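Pimwood フリースブランケット 商品ページ

寝具・リビング > ブランケット・ひざ掛け > フリース

Pimwood フリースブランケット シングル/セミダブル/ダブル
品番 PW-607
更新日 2018年3月6日

Pimwoodのフリースブランケットは、ベッドカバー、掛け布団の上掛け、ソファでのひざ掛けに使える無地の毛布です。両面起毛のポリエステル100%で、家庭用の洗濯機で洗えます。起毛の長さは表も裏も同じなので、どちらを上にして使ってもかまいません。

色は全部で9色あります。前年までのカタログにあったアイボリーは生産を終了し、入れ替わりに濃いピンクと淡いピンクの2色を追加しました。濃いピンクは品番の末尾がBP、淡いピンクは末尾がPPです。注文書に「ピンク」とだけ書かれている場合は、受注担当から確認のご連絡をします。確認が取れるまで出荷は保留になります。

サイズ
シングル 140cm × 200cm
セミダブル 160cm × 200cm
ダブル 180cm × 200cm
仕上がり寸法には縦横それぞれ2cm程度の差が出ることがあります。ベッドの側面まで覆いたい場合は、マットレスの幅に厚みの2倍を足した数字を目安に選んでください。幅97cm、厚み20cmのマットレスであれば必要な幅は137cmで、シングルで足ります。厚み30cmのマットレスでは157cmになり、セミダブルをおすすめします。

素材と縫製
本体 ポリエステル100%
縁 共糸のかがり縫い
重さ シングル 840g/セミダブル 960g/ダブル 1,080g
縁にテープやサテンの飾りは付けていません。飾りの縁は洗濯を重ねると本体との縮み方の差で波打ちやすく、以前の型ではその点のお問い合わせが多かったため、現行品からかがり縫いだけにしました。品質表示は裏面の角に縫い付けてあります。肌に触れて気になる方は、縫い糸を切って外してください。本体の生地を切らないよう、糸切りばさみかリッパーの使用をおすすめします。

色について
BP 濃いピンク
PP 淡いピンク
GY グレー
CH チャコール
NV ネイビー
SB 水色
MG モスグリーン
BE ベージュ
WN ワイン

BPは彩度の高い明るいピンクです。画面では実物より赤く見える機種と、紫寄りに見える機種があります。色を確かめてから注文したい方には、10cm角の生地見本を1回の申し込みにつき3色まで無料でお送りしています。見本は返却不要です。

PPは白に近い淡い色です。BPとPPを1枚ずつ揃え、濃い方を広げて敷き、淡い方をたたんで壁側や足元に置く使い方もできます。たたんだブランケットは、背中に当てたり、足元だけに掛けたりするのに使えます。

BPの上では黒い衣類の輪郭が見分けやすく、ストッキングのような薄手のものでも形がわかります。洗濯物をベッドの上に広げて組にする方や、翌日に着るものを並べておく方には、濃色のCH、NVより明るい色が向いています。反対に、白や淡い色の衣類が多いご家庭ではNVかWNの方が見やすくなります。
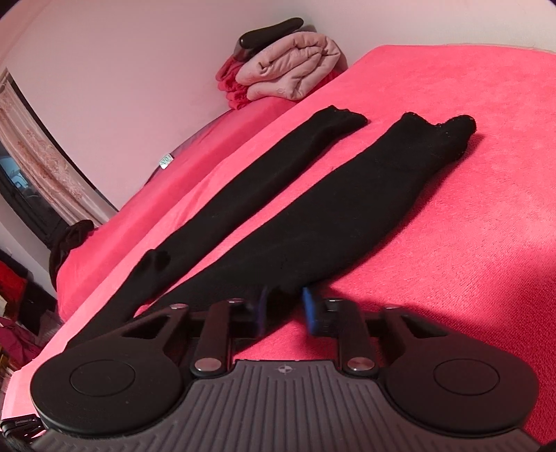 ベッドの上で衣類をたたむときの使い方

ベッドを作業台の代わりにする場合、フリースの起毛は滑り止めになります。サテンやナイロンのカバーに比べて、薄手の靴下類やストッキングがずれにくく、長いものも伸ばしたまま置けます。

1. ブランケットのしわを手で伸ばします。しわが残っていると、上に置いた薄い生地にもそのまま段がつきます。
2. ストッキングは2本を平行に並べます。ベッドの長い方向に沿わせると、つま先まで伸ばせます。
3. かかとの位置を揃えます。左右で向きが違うときは、履き口の側を持って返してください。
4. つま先から履き口へ向けて半分に折り、もう一度半分に折ります。
5. 最後に履き口を平らに整えます。履き口を裏返して丸める方法はゴムが伸びやすいので、長く履きたいものには向きません。

指先のささくれや指輪の爪は伝線の原因になります。薄手のものを扱う前に指輪を外してください。フリースの上で衣類を強くこすると静電気が起き、細かい繊維が黒い生地に付くことがあります。付いた場合は粘着ローラーを使わず、湿らせた手のひらで一方向になでると取れます。粘着ローラーは薄い生地を引っ張るため、ストッキングには使わないでください。

使い始めの毛落ち

新品のフリースは、裁断のときに出た短い繊維が起毛の間に残っています。使い始める前に一度、単独で洗ってください。2回目の洗濯からは毛落ちが減ります。濃い色の衣類を上に置く予定がある場合は、2回洗ってから使うことをおすすめします。

洗濯の方法

水温 30℃以下
洗剤 中性洗剤
洗濯機 弱水流、洗濯ネット使用
脱水 1分以内
乾燥 陰干し
タンブル乾燥 不可
アイロン 不可
漂白剤 不可
ドライクリーニング 石油系溶剤のみ可

シングルは容量7kg以上の洗濯機で洗えます。ダブルは水を含むと重くなり、容量の小さい洗濯機では片寄りで脱水が止まることがあります。その場合はいったん取り出して、びょうぶ折りにして入れ直してください。

柔軟剤は使えますが、量は表示の半分までにしてください。多く入れると起毛が寝て、保温性が落ちます。静電気を抑える目的であれば、少量で足ります。

干すときは竿を2本使い、M字に掛けると早く乾きます。窓辺に干す場合は、レースのカーテン越しであっても長時間の直射日光を避けてください。BPとWNは日光で色が変わりやすい色です。同じ向きで窓際のベッドに敷き続けると、窓側だけ色が薄くなることがあります。洗濯のたびに頭側と足側を入れ替えると、差が目立ちにくくなります。

毛玉ができたとき

手で引き抜かず、はさみか毛玉取り器で表面だけを切ってください。毛玉取り器は刃の高さを一番高い設定にします。当店ではFloteckの毛玉取り器を同時にご注文いただけます。電池は別売りです。

収納

シングルは縦に三つ折り、横に四つ折りにすると、幅50cm、奥行き47cmになります。厚みは12cm前後で、上に物を重ねると低くなります。収納ケースはChaeの不織布ケースLサイズが合います。シングルなら2枚、ダブルなら1枚入ります。

圧縮袋も使えますが、半年を超えて圧縮したままにすると起毛が戻りにくくなります。戻らないときは、一度洗ってから乾いた手で逆毛の方向になでてください。湿ったまましまうと臭いの原因になります。洗った当日にしまわず、翌日まで風を通してください。

ご使用上の注意

ポリエステルは熱に弱い素材です。ストーブの近くに置いたり、アイロン台の代わりに使ったりしないでください。ヘアアイロンなど熱くなる器具を置くと、生地が溶けて固まります。溶けた部分は元に戻りません。

電気毛布の上に掛けて使うことはできます。電気毛布の下に敷いて使うことについては、お使いの電気毛布の説明書に従ってください。

面ファスナーの付いた衣類やバッグを上に置くと、起毛を引っかけて傷めます。ファスナーや金具のあるものは閉じてから置いてください。

価格(税込)

シングル 2,980円
セミダブル 3,480円
ダブル 3,980円
BPとPPの2枚組(シングルのみ) 5,480円
2枚組の色の組み替えはできません。

送料は全国一律540円です。ブランケットを3枚以上ご注文の場合は無料になります。生地見本のみの申し込みには送料はかかりません。

納期

在庫のあるものは、ご注文の翌営業日に出荷します。倉庫はNosbridge物流センターです。在庫は毎朝更新していますが、同じ日に注文が重なった場合は欠品になることがあります。3月の入荷分はBPシングルが108枚、PPシングルは次回入荷待ちです。PPを含む2枚組は、PPの入荷後に2枚まとめて出荷します。BPだけを先に送ることはできません。

返品・交換

未使用、未洗濯で、商品到着から7日以内にご連絡いただいたものに限ります。お客様のご都合による返品の送料はご負担ください。縫製の不良、サイズ違い、色番号の違いは当店の送料負担で交換します。洗濯後に見つかった縫製の不良については、糸のほつれた部分がわかる写真を添えてご相談ください。

よくあるお問い合わせ

シーツの代わりに直接敷いて寝られますか。
使えますが、フリースは汗を吸いにくい素材です。体の下に敷く場合は、間に綿のシーツを1枚入れてください。

夏も使えますか。
エアコンの効いた部屋でのひざ掛けにはシングルが使えます。ベッドカバーとして敷いたままにする場合は、寝るときに外すことをおすすめします。

BPは色移りしますか。
初回の洗濯では水に薄く色が出ることがあります。白い衣類とは分けて洗ってください。乾いた状態で黒や紺の衣類を置く分には問題ありません。

以前のアイボリーを買い足せますか。
アイボリーの在庫は終了しました。近い色はBEですが、並べると色の差はわかります。

1枚を半分に切って使えますか。
フリースは切り口がほつれにくい生地ですが、切ったものは返品や交換の対象外になります。切り口からは短い繊維が落ちるので、縁をかがってからお使いください。

ペット用に使えますか。
使用できます。爪が引っかかると起毛が抜けることがあり、その部分は修理できません。抜け毛は洗濯の前に、乾いた状態でゴム手袋をした手でなでると集まります。

関連商品
Pimwood フリースまくらカバー 43cm × 63cm
Pimwood フリースひざ掛け 70cm × 100cm
Chae 不織布収納ケース L
Floteck 毛玉取り器

商品についてのお問い合わせは、品番とサイズ、色番号を添えてお問い合わせフォームからお送りください。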